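## 3. Laying out the board

Now for the good part! Once the parts are out of the bag you can start filling the board, and it goes together faster than you'd expect. Allow 30 minutes the first time, with a cup of tea well out of reach.

1. Put the board on a flat table with plenty of elbow room. A dark, slightly textured top is lovely for this — the white board stands out and the pegs don't skate off when you drop one.
2. Turn the board so the engraved outlines face up. Find the large circle near the top edge and the small hole just to its left.
3. Fit the blue gear disc near the upper centre, peg upwards. Press with your thumb on the flat of the disc, never on the teeth.
4. Set the small raised plate on the left-hand side, then stand two of the small blue pegs in it, side by side.
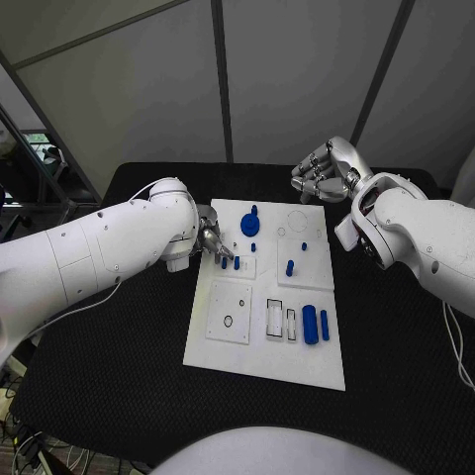

*Fig. 3. Gear disc and raised plate in position, large circle still open.*

5. Give each peg a gentle tug. If one lifts straight out, push it back in with a quarter turn.
6. Leave the large circle for now. It gets its own steps in section 4, and they're great fun.

**Note:** The single peg below the gear disc stands on its own. Please don't move it to the plate.

**Caution:** Small parts. Keep them away from young children, and count the pegs back into the bag when you pack up.

Stiff peg? Rub the base with a dry cloth and try again. Don't use oil, as it marks the board.

*Jondine board guide, text by Yasaman Asadi, revised November 4, 2023*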